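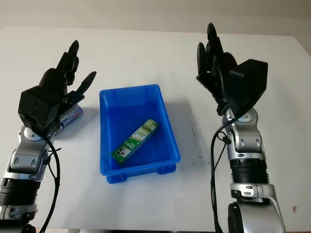

Vunstead Storeroom: Sorting and Packing Gallery

The Vunstead storeroom receives small packaged goods for the reading rooms, the kitchen and the front office. Each March the stock is taken down from the shelves, sorted and returned in blue plastic bins. This page forms part of the record of that work, which is kept under the direction of Niilo Pelkonen.

Sorting table
White tabletop with a blue plastic bin and a small packet printed in blue and white with touches of red.

Notes on the collection

Small packets are sorted at the table before they are shelved. Boxed goods that arrive in larger cartons are opened in the Stallura corridor and brought through by trolley. The present shelving holds 42 bins in the main bay and a further 13 in the annexe, and the annual sort deals with 400 packets in all.

Bins are labelled on the short side. Goods with a printed date are placed towards the front, and opened packets are not returned to stock. Kitchen supplies are kept apart from stationery at every stage.

Staff who wish to consult the stock list should apply at the front office between 9 am and noon. Requests for additional bins should be made in writing and should state the shelf number.

Return to gallery index
Next gallery: Annexe shelving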